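Does sleep really "save" what you learned, or is that oversold?

mossyback_tom
I've been listening to a lot of brain podcasts on my commute and every one of them says the same thing – you learn something, you sleep, your brain replays it, boom, it's saved. So I tried it on myself. I've been learning Spanish vocab on the Trelitz app since February and I'm at 1,194 words. One group of cards I only do right before bed, the other only at breakfast. The bedtime cards are way ahead. Anyone else tried this?

pennywhistle88
Fun experiment, but you know which cards are which, right? I'd be rooting for the bedtime pile without even meaning to. Also, are they the same difficulty? My breakfast brain can barely handle a toaster.

mossyback_tom
Same deck, shuffled and split in half. But yeah, I know which is which. Can't really hide that from myself!

Yhon Villca
I worked in a memory lab for a while before I switched to teaching, so I have opinions. The replay stuff is real in rats. You can watch the same cells fire in the same order after the animal has run a maze. In people it's messier. Sleep helps with some kinds of learning, but the size of the effect jumps all over the place, and a lot of the older studies used tiny groups. I sat through a whole talk on one with 13 people in it.

What I tell my students is that motor stuff and word lists don't have to behave the same way. Folding a shirt, typing, playing scales – you get better at those partly by doing them badly a bunch of times, and you couldn't explain afterward what changed.

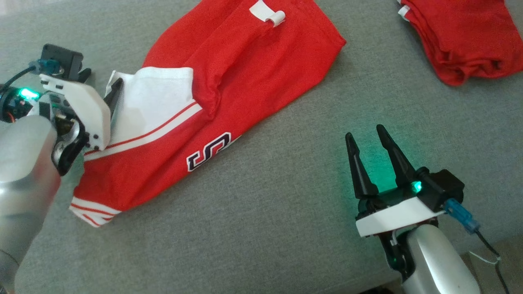 Photo: Closton Learning Lab

I'd be careful about going from one kind to the other. Someone shows a nap helps with finger tapping and a week later there's a headline about naps and algebra.

dr_oatmeal
Gotta disagree with Yhon a little. Small studies, sure, but there are a lot of them by now, and plenty lean the same way. Bad sleep wrecks your memory, ask any new parent. I have twins and I put my phone in the fridge.

pennywhistle88
That's being tired though! Not the same as sleep filing things away for you.

dr_oatmeal
Fair, but how would you ever pull the two apart at home?

Yhon Villca
You mostly can't. Tom, if you want to try, test both piles at the same hour, say 4 in the afternoon, and the same number of hours after you studied them. Right now one pile may just be getting a shorter wait before the quiz.

mossyback_tom
Ohhh. I quiz everything at breakfast, right after doing the breakfast pile. So shouldn't that help the breakfast pile?

Yhon Villca
Ha, then I had it backward, and your result is a bit more interesting than I gave it credit for. Still one guy with a rooting interest.

kettle_and_sons
I did some 1,000 cards on Cekcombe last year, all on my lunch break, no sleep anywhere near it, and they stuck fine. Just saying.

mossyback_tom
You did sleep that night I assume lol

kettle_and_sons
Barely. OK, I'll do a bedtime pile with you if you redo yours with the 4 pm quiz. Post your numbers when you have them and I'll put mine next to them.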